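Arkemus Workshop News

Jonendale table passes 500 recorded examples

The two-arm table at Jonendale finished July with 533 recorded examples of the table-setting and rack tasks, up from 221 at the end of June. All of them were recorded by people moving the arms through the job by hand control, start to finish, while the system logged joint positions and video.

For readers who missed the last issue, the project goes by the name Flemo. The aim is to collect enough good demonstrations of simple kitchen work that a single trained policy can handle plates, mats and a dish rack without a separate program for each. We are still in the gathering stage. A first training run on 100 examples was done in the spring as a check of the data format, and nothing should be read into how it performed.

Most of the July work went into variety. The early recordings were too much alike: same plate, same spot, mat squared up to the table. A system trained on those would have learned one motion and very little else. Operators now shift the mat and turn it a little between recordings, and the plate is set down somewhere new each time. Some episodes start with plates already in the rack and some with the rack bare. We also swap which arm makes the first move.

There are seven tasks on the current list. The ones involving the rack take the longest to record. A plate has to go in on edge and line up with a slot, and an operator who comes in at a poor angle usually has to back out and try again. We keep those recordings if the plate ends up where it should — a recovery is worth having in the set. Recordings where a plate is dropped, or where the two arms touch, are marked and held in a separate folder.

Thin plates lying flat on the table remain the hardest thing to pick up. The method that has worked best is to come down at the rim with one gripper and tilt the plate before closing. Operators were doing this in several different ways, so we have written up two accepted methods and asked everyone to use one or the other. The note is in the shared folder under Triệu, along with the reset steps and the naming rules for files.

Two reminders for anyone booked on the table. Check that the cables hang clear of the wrists before you begin, and check again after any large move across the middle of the table. And please write the task line at the time of recording, in plain words, with the color or pattern of the plate if there is more than one kind out. We spent two days in July fixing lines that said only "plate task," and a few could not be matched to anything and had to be thrown out.

August sessions will go on with the same seven tasks. Cups were planned for this month but have been put off until the rack recordings catch up with the rest. Booking is through the usual sheet, in half-day blocks.

Posted 7 August 2018 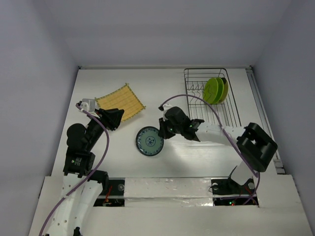 The Jonendale table, with the woven mat, patterned plate and dish rack.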